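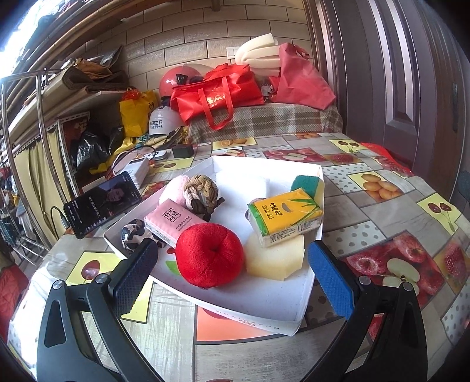
Junk drawer season

October is when the Rastdale swap shelf gets its yearly cleanout, and once again we learn what this town can't bring itself to throw away. The shelf has stood in the front hall of the Rutherford building for 29 years. Going by the bottom layer, so have a few of the things on it.

The rule is still take one, leave one. It is a good rule, and most of you have read the second half of it with great enthusiasm. A bread machine came in last month with no paddle and a note saying "works great." The note may come along with it if anybody wants the pair.

A few reminders, then. Keys go in the jar, even though they open nothing. Jigsaw puzzles should have all their pieces, or at least say how many are gone. The Pimville county atlas that claims to be from 1749 has a bar code on the back, so please stop asking us what it's worth.

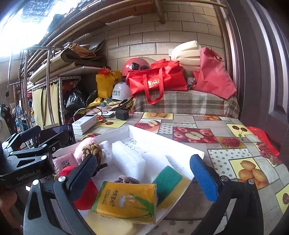
Small stuff is always the hard part. Big things get picked up in a day or two – somebody will haul off a broken recliner before the coffee is cold – but a sewing kit with one needle left in it can sit there through three winters. If you have a bag of odds and ends at home, sort it first. We have more than 1000 twist ties and feel secure.

Anything left on the shelf after the cleanout goes to the Zerine thrift store, which has asked us, politely, to send less. Boxes can be dropped off from 10 in the morning. Please take your box home with you.

Posted 2021-10-10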